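Els Van der Linden
26th October

OK, small thread about limewash, which has completely taken over my evenings and which I now want to talk to everyone about. Pull up a chair!

We've been in the house on Grekgate since March and every wall had the same thick plastic paint on it. You could peel it off in sheets. Very satisfying for an hour, much less so by the third room.

Underneath is old lime plaster, and it's lovely stuff. It takes in damp when the air is wet and lets it go again when things dry out. Seal it up under plastic paint and the damp has nowhere to go, so you get bubbles and that sad smell behind the wardrobe.

Limewash is lime and water, plus pigment if you want a color. It goes on like skim milk. You brush it over a damp wall and you can barely see what you've done, and then you come down the next morning and it has turned WHITE. I ran and got my sister out of bed for it.

Rianne Cuypers taught me how to do it (she did her whole stairwell in Lanau last year and she is the most patient person alive). Her rule is thin coats, and then thinner than that. If it looks like it's covering, you've got too much on the brush.
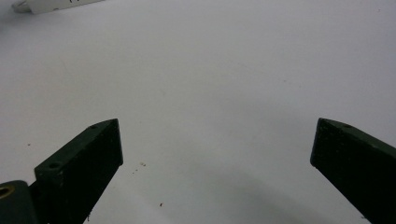 White on white on white. I could look at this all day.

What I love most is that it's never one flat color. It goes a little cooler and grayer where the light drops off, and it changes all afternoon. Plain paint never did that for me.

Stuff I got wrong, so you can skip it: I didn't wet the wall enough the first time and the whole coat came off on my sleeve like chalk. Mist it, wait, mist it again.

Also, goggles. Lime is caustic and it spits when you work above your head. Gloves and long sleeves too, even when it's warm — I know, I know, but please.

Brush matters more than I expected! I started with a cheap one and got stripes. Then I found a big oval one at Ilie, the hardware place behind the station, and it holds so much more and lets go of it so evenly. Brush in every direction, like you're scribbling.

The hallway took 8 evenings, with a day of drying between coats. Cost me 80 for the lime, with half a tub left over for the pantry.

Next up is the back bedroom, and I'm going for color. Rianne has a yellow ocher from Todach that looks like mustard in the jar and dries to the softest butter shade. Test patches first, three strengths, and I'll post them when they're dry.

If you've done a ceiling with this stuff, please tell me how you kept it out of your hair!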